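White tablecloth keeps its fold creases and has small dark specks after washing — what am I doing wrong?
Home & Laundry > Table linen
Asked by Marit Fagerlund, viewed 873 times 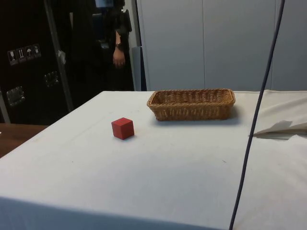
I have an off-white cloth that I use on a table at home, and I would like it to lie flat and look clean. It is a plain matte fabric without any pattern. I bought it as a remnant at Verbeke, the fabric shop, so there was no care label with it. The woman at the counter thought it was cotton with a little polyester, but she was not certain. It is 141 cm wide and I have not hemmed the short ends yet.

On this table I play a small game with my niece. She is still little, and the game is that she takes a colored block and puts it in the wicker basket, and then we say the name of the color together. The red one is her favorite. We began on the bare table, but the blocks made a hard noise on it and she was looking more at the pattern of the table than at the blocks. With the white cloth it is much better for her. So I want to keep the cloth, and I don't want to change to a dark color.

I have two problems.

The first problem is the creases. They are faint, but they don't go away. I wash the cloth at 40 degrees, hang it over a door to dry, and fold it when it is dry. When I put it on the table again I can see the lines from the fold. I tried to iron it on the table with a towel under. This helped in the middle, but along the front edge, where the cloth goes down over the side, I always get a soft fold that comes back. I don't know if this is the iron or how I lay the cloth.

The second problem is small dark specks. There are only a few of them, but on a white cloth the eye goes directly there. They are not in the same place after each wash, so I believe it is not a stain that stays. I wondered if it can be from the basket. The basket is woven and old, it was my aunt's, and when I rub the bottom with my thumb I get a little brown dust. Could it be this? Or is it from the washing machine? I clean the filter, but I must admit I do it seldom.

I also have a loose smaller piece of white material which I lay over one end of the table to protect it. That one becomes crumpled at once, and the corner stands up like a small tent. If somebody knows how to make it lie down, I would be grateful for this too.

I would prefer not to buy a new cloth. I have an ordinary steam iron and a normal front-loading machine. Thank you for reading such a long text.

Marit Fagerlund

3 replies

Stellan Torvik

Hello Marit. I worked for many years in the linen room of a hotel, and I also learned English late, so I hope that we understand each other well.

I start with the creases. You fold the cloth when it is completely dry, and you iron it when it is completely dry. Both make the work harder. A cotton mix should be ironed when it is still a little damp. If it has already become dry, spray it with water from a bottle, roll it up like a carpet, and let it lie in the roll for 20 minutes. The moisture then goes evenly through the fabric. After that you iron, and the lines should be easier to press out.

Before you choose the heat, test on a corner which will not be seen. You are not sure how much polyester is in it. Begin at two dots. If the fabric stays matte and doesn't begin to shine, you can go up a little. If you see shine, go down again, and iron the rest from the back side.

When you are finished, don't fold it. Roll it on a cardboard tube. The shop will often give you a tube for free from an empty roll of fabric. I have mine standing behind the bedroom door, with an old pillowcase over it. If you really must fold, fold it a different way each time, so that the line doesn't come in the same place.

The soft fold at the front is another matter. I think it is not the iron. When a cloth hangs over the side, the weight pulls on it, and if the cloth is laid a little crooked against the weave, the fabric makes a small roll at the edge. Do it like this:

Lay the cloth on the table and find the direction of the threads. Turn the cloth until the threads run parallel with the edge of the table.
Smooth it from the middle and outward with flat hands, first to the back and then to the front.
Let at least 20 cm hang down in front. With a shorter piece there is not enough weight to hold it straight.
Put tablecloth clips on the underside, or sew small weights in the hem when you make it.

I don't recommend tape. It leaves glue on the cloth, and the glue takes dust, and then you have more specks than before.

Now the specks. Your idea about the basket is good and you can test it cheaply. Take the basket outside, turn it over, and knock on the bottom. Then brush it inside and underneath with a dry brush, for example an old shoe brush that has never met shoe polish. A vacuum cleaner with the soft nozzle is also fine. When this is done, put the basket on a sheet of white paper overnight. In the morning you lift it and look. If there is dust on the paper, the basket is guilty — or at least one of the guilty.

If the basket still gives dust, you can wipe it with a cloth that is wrung out hard, and let it dry in the shade. Don't put it in water. Old wicker can swell, and when it dries quickly near a radiator it cracks, and then you get even more small pieces. You can also glue felt on the underside. Since a child uses it, look over the rim for sharp ends at the same time.

Marit Fagerlund, comment

Thank you, Stellan, this is very clear. I did the paper test from Sunday evening to Monday morning. There was a thin brown line on the paper, in the shape of the bottom of the basket, but I found it all in one place. The specks on the cloth are more spread. So maybe it is both the basket and the machine? I will brush it and try again. I didn't know about the direction of the threads. I believe I have always laid it crooked.

Stellan Torvik, comment

The child moves the basket, I suppose, so the dust can come to many places. But clean the machine also. It costs only a little time.

pennylane_laundry

its the rubber ring on your washer. pull it back and look in the fold at the bottom, there's going to be black gunk in there. wipe it out, run it empty on hot, leave the door open after. I had the exact same specks on my pillowcases for months. also wash the white thing on its own and not with socks

Kettil R.

I agree with the answer about the rubber seal, and I would like to add a few things.

Please look in the detergent drawer as well. You can usually take it out completely if you press down a small tab at the back. In mine there was a dark layer on the ceiling of the opening, where I had never looked. I cleaned it with an old toothbrush. If you use liquid softener, I would stop with it for this cloth. In my machine it left a film, and the film came off in small gray pieces.

A question back to you, Marit: what do the specks feel like? If you can brush them away with a dry hand, it is dust or small fibers, and then a lint roller before each use is enough. If they smear when you touch them, it is more probably from the machine. If they are hard and sit in the weave, it can be bits of seed in the cotton. Some undyed fabrics have this and they don't wash out. But you write that they move, so I think we can forget the last one.

For the loose piece with the corner that stands up: I would take it away, or attach it. A small piece on top of a larger one will always slide, and when it slides it folds. If you want to keep it, lay a thin anti-slip mat between the two layers and cut the mat a little smaller than the piece. I have one from Brasine, it was sold for drawers, and it works on my sewing table. Before you lay the corner down, press it with steam and put a heavy book on it until it is cold. If you take it away too early it rises again, at least mine did.

I don't agree completely with Stellan about the clips. With a small child I would be careful. A child who pulls on the hanging part can pull everything down, with or without clips, and some clips have edges that pinch the fingers. In our house we let the cloth hang long on the side where the adult sits and short on the side where the child sits. It doesn't look so elegant.

Marit Fagerlund, comment

They go away with a dry hand, most of them. One or two did smear. I looked in the rubber ring and I will not describe what I found there!

I have now washed the cloth alone, ironed it damp, and laid it after the threads. The lines in the middle are gone. At the front there is still a soft fold but it is lower down, and I can live with it until I have sewn the hem. My niece sits at the short side, so I will do as Kettil says and let the long part hang on my side. The anti-slip mat I have not bought yet.

Stellan, do you store the tube standing or lying? Mine has begun to bend a little.

Stellan Torvik, comment

Lying, if you have the place for it. Mine stands, but it is a thick tube. On top of a wardrobe is good.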